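2019-08-23 / notebook, back room, table by the window

Selton order, utensil sorting. Late start, the Aseo delivery blocked the door again and had to be shifted by hand. Behrouz and me, Lizelle from after lunch.

Cloth
Went back to the pink and white check. The plain one slides on this table, tried it in January and hated it. Check is clipped underneath at the corners now, NOT taped. Tape left gum on the underside last time and Beverley was not pleased. Small creases near the window side, ironed once, came back. Leave it.

Buckets
Yellow plastic only for chopsticks. Keep the white ones for spoons, they are too tall and the short sticks drop right down inside. Yellow has the rolled rim so sticks rest on it and you can get at the ends. Sides slope a bit, so thin sticks slump to the corners. Not a problem so far, just looks messy.

Washed all of them before starting. Panganiban sticker on the base of one wouldnt come off, soaked it, still there. Fine.

Chopsticks
Skeken batch, 71 pairs on the sheet. Browns are not one brown! Two shades at least, the redder ones and the plain ones. Sheet just says "brown". Asked Sepehr, he says match by length first and shade second. I would do it the other way but ok, his sheet.

Check each for:
- splinters at the thin end
- bend (roll it on bare wood, not on the cloth, the cloth hides it)
- finish rubbed off where the fingers go

Bent ones go in the shoebox under the bench. 3 in there already from Banafsheh's lot, don't mix them up with ours, hers have a pencil mark.

Length stick is missing again. Used the edge of the cutting mat. Whoever has it pls put back on the hook.

Placing
Thin ends down in the bucket, thick ends up. Few at a time. If you cram it you get them crossing and then you pull one and three come with it. Loose ones can lie on the cloth until you have a partner for them, but point them away from the edge, two went on the floor before lunch and had to be rewashed.

Gloves: white knitted ones are ok for sorting, they snag on splinters, handy as a test really. The old pair is getting tufty at the knuckles, need a new pack. Put on Lizelles list.

Light
Good by the window till mid afternoon. Yellow plastic glows with the sun behind it and it throws the shade matching off, everything reads redder. Did the shade check again at the bench under the lamp and moved 15 sticks to the other pile. So do shade at the bench from now on, length at the window.

Table as of now, one dark reddish one out on the cloth, four brown in the bucket:

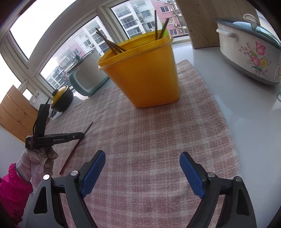 Still to do
Finish the redder pile. Wash the spoon buckets. Ask Beverley if Selton wants paper bands or string, the email says both. Clips back in the tin when the cloth comes off.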